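Round tables - speaker notes

By Bohdan Savchuk
August
7 min read

Notes for the evening talk at Nonham hall. I've left these more or less as I speak them, with my own reminders in brackets, so forgive the jumps. Doors at half past six, I start at seven.

(Wait for the chairs to stop scraping. Water on the left.)

Good evening! I'm going to talk for 40 minutes about tables, and I mean to enjoy every one of them. Round tables in particular. I have been fond of them since I was a boy, when my grandmother had one in her kitchen that was too big for the room, and you had to go in sideways to get to the cooker. We did homework at it, shelled peas at it, and once plucked a goose at it, and I can still tell you where everybody sat.

Show of hands. Who has a round table at home? And who has a rectangular one and a secret wish for a round one? (There are always more of the second lot. Let them look about.)

I came to this by way of furniture repair. I had a workshop at Pedness for a good long time, and tables came in with every sort of complaint. Legs, mostly. But people would tell me about the table while I was looking at the legs, and what they told me was nearly always about who sat at it. I began writing those conversations down in an old order book, and I have 102 of them now. Most of what I say tonight comes out of that book.

So let's start with the plain geometry, and I promise it's painless. A rectangular table has ends. Put an end on a table and someone will sit at it, and the moment they do they're in charge of the gravy. I love this! You can take a family who have never once discussed who sits where, and they'll all go to the same chairs every night for years. One woman in my order book said her father had been dead a long while before anyone would sit at the window end, and it was a visiting child who did it in the end, without a thought.

(Slow down here. Sip of water.)

A round table hasn't got an end to take. People still have places, of course they do, but the places are next to other people and they don't rank. Ask someone with a round table where they sit and they'll say "beside Joan" or "back to the fridge". Ask the rectangular people and you get "at the head" or "down the side".

The other thing is sight lines. Sit halfway down a long table and you can see the faces opposite very nicely, but the person two along on your own side is a pair of hands and a nose. Round a circle you can see everyone with a small turn of the head. That's why a conversation at a round table tends to stay one conversation. Up to a point, and I'll get to that point, as I've been caught out by it myself. 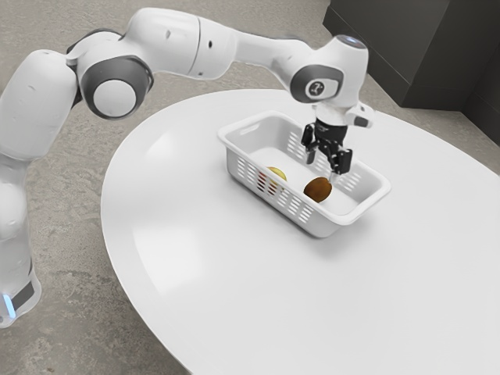

A round white table with a basket on it.

(Next slide.)

Right, size. I get asked about this more than anything. The rule I used in the workshop was to allow each person a good elbow's width along the rim, and then sit down and try it with real plates. Don't trust a drawing. Cut the circle out of old newspaper, lay it on the floor where the table's going to live, put your chairs round it and walk past with a tray. I've had customers come back delighted after doing that, and I've had customers come back and cancel, and both sorts had saved themselves a lot of bother.

Now the point I mentioned. A round table gets worse as it gets bigger. It's a shame but there we are. The middle grows and nobody can reach it. At Jundach I was asked to make one for a community kitchen, seating twelve, and I was so pleased with it - lovely thing, oiled oak, took four of us to get it through the door. The first supper they had on it, the salt went into the centre and stayed there. People were standing up to get the bread. The talk broke into three separate lumps, because you can't speak across that distance without raising your voice. They were very kind about it. I went back the next spring and made them two smaller ones out of the same timber, and those are still going.

(If there's a groan from the oak people in the audience, say yes, I know, I felt it too.)

So for me the sweet spot is four to six. If you've got 7 coming to supper, squeeze. Squeezing is one of the great gifts of a round table, by the way. There's no corner leg to straddle if you've got a central pedestal, and everyone shuffles their chair back by the width of a hand and there's your space. Try that at a rectangle and some poor soul gets the corner.

Pedestals. I could do an hour on pedestals. (Don't.) The short version is that the foot needs to spread well out under the top or the whole thing will tip when somebody leans on the rim to get up. Older people do lean, and so do toddlers, from underneath. If you're buying second-hand, press down hard on the edge with both hands before you hand over any money. If it lifts on the far side, look for a heavier base. Then turn it over if you can and look at where the column joins the top. That's where glue fails, and a failed joint there is mendable as long as no one has been at it with screws.

Small rooms next. People will tell you that a round table wastes space, and against a wall it does. Push a circle into a corner and you've got a useless triangle behind it where the post goes to die. But stand it out in the room with a bit of air all the way round, and it's easier to walk past than a square one, with no corners at hip height. My own kitchen is tiny and I've a drop-leaf, which is a half circle against the wall on ordinary mornings and opens out when there's company. Best of both. It squeaks, and I've decided to like the squeak.

I want to read you one entry from the order book. It's from Gashi, where I spent a summer working, and the man was a retired ferry hand. He'd brought his table in on a handcart. He said: "We bought it for cards. Then we ate off it. Then my wife did the accounts on it and I wasn't allowed to put a cup down. When the children went we moved it to the window and now it's for cards again." (Pause. Don't add anything, it doesn't need it.)

I think about that table a lot. It had cup rings all over it, even after the accounts years, and he didn't want them sanded out. I replaced one foot, waxed the top and wheeled it home with him.

Which brings me to surfaces, briefly. If a table is going to be used, let it be used. A pale painted top is cheerful and shows every crumb, and you wipe it and carry on. Bare scrubbed wood wants a bit more looking after but it forgives a great deal. A high gloss is gorgeous for a fortnight. And leave something in the middle, would you? A bowl, a plant, a jug of whatever's out in the garden. It gives the eyes somewhere to rest when the talk goes quiet. Keep it low enough to see over.

(Check the clock. If past twenty-five to eight, skip the next bit and go to the exercise.)

A word on meetings. I sat on a parish group that had met at a long table for more than 50 years, with the same sort of person at the end of it every time. One winter the heating went in the big room and we had to use the little one, where there was only a round table. Three people spoke that evening who I had never heard speak. One of them turned out to know all about drains, and drains had been on our agenda since before I joined! When the heating was mended we went back to the long table, and I'm sorry to say she went quiet again. I've told that story in plenty of halls and someone always comes up afterwards with one just like it.

Exercise. There are tables set up at the back, two round and two long. Go and sit wherever you like, in fours and fives, and talk for five minutes about the table you grew up with. Then swap shapes and carry on. I'd like to hear what you notice, and if you notice nothing whatever I'd like to hear that as well.

(Ring the bell after five. They won't hear it the first time.)

Questions after the swap. Someone will ask about oval tables. Say I'm very fond of them, and that they have a shy sort of end. Someone will ask about lazy Susans - yes, for big tables, and fix a stop underneath if there are grandchildren.

Tea is through the side door. The order book will be on the front table for anyone who'd like to look through it, and there are blank pages at the back with a pencil.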